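Our visit to the Husar open day in Drolutska

In September I went with my colleague Smaranda Cozma to the open day at Husar, in Drolutska. Husar repairs and resells small kitchen machines, mostly microwave ovens, kettles and rice cookers, and it has been in the same building by the railway for 19 years. I write for the newsletter of our tenants' association, and many of our members had asked me where they can bring a broken oven without paying the price of a new one. So this report is mostly for them, but I hope other people can use it too.

We came at 9 in the morning, when the gate opened. The bus from Memmont stops on the other side of the tracks and you must go through the underpass, where the sign for Husar is small and easy to miss. At the entrance we got a paper badge and a cup of tea. Our guide was Paula Toma. She started in the spare parts store and now she leads the testing room, and she answered all our questions with much patience, also the ones we asked two times.

The tour began in the receiving hall. Every machine gets a card with the name of the owner and the complaint in the owner's own words. I was allowed to read several of these cards and I liked them very much. One said only "it hums in a sad way." Another one was almost a letter, with the history of the family kitchen in it. Ms. Toma told us that the long ones are often the most useful, as people mention small things, for example that the light goes weaker when the plate turns.

After that we saw the repair benches. On the open day there was no work on open ovens, for safety, but the technicians had prepared doors, hinges and latches that we could hold and try. I did not know that the door is the part they worry about most. If it does not close well, the oven is not repaired further until the door is corrected. They explained how to test it at home in a simple way: open and close it slowly and feel if there is a place where it catches. Please do not open the case yourself. They said this at every bench, and I repeat it here with good reason.

The spare parts store is upstairs. It keeps more than 2,000 parts, sorted by size and not by brand, which surprised me. Turntable rings are in long drawers along the wall. Smaranda had brought the broken ring from her old Bravo oven in her handbag, and a young man behind the counter found one that fits while we were still reading the labels. She paid less for it than for our two bus tickets.

The part I enjoyed most was the testing room. Ovens of many origins come there, also ones that people brought home after working or studying abroad, and with these the difficulty is often the language. The owner knows one or two buttons and is afraid of the others. I understand this well, my sister used her oven for years only with the one button she was sure about.

Ms. Toma showed us the Chinese panels, and we learned to read a little. The numbers are no problem, and 秒 is seconds and 分 is minutes, so with those two signs you can already warm your soup. Then there are the words for microwave power, for smart defrost and for the food menu. One panel has also a button for microwave sterilization, which I had never seen before on an oven. Many of these buttons carry two functions side by side, and the small symbols under the words help a lot — a drop of water, for example, stands under the defrost.

Husar prepares a translation sheet for owners who ask for it. You write the words from your panel on the form, or bring the oven, and they give you a page in large print to hang on the kitchen wall. I think this is a very good service for older people.

Some practical notes. The tour takes a little more than an hour and there are stairs, but the ground floor can be visited without them. Children can come with an adult. The cafeteria had bean soup and poppy seed cake, and the cake was finished early. The fee for looking at a broken machine is 5 euros, and it is taken off the bill if you accept the repair. Bring the glass plate with the oven, well wrapped. They ask for it always and people always forget it.
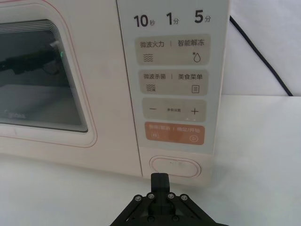 A Midea oven with Chinese labels: 10 seconds, 1 minute and 5 minutes in the top row, power and defrost on the button under it.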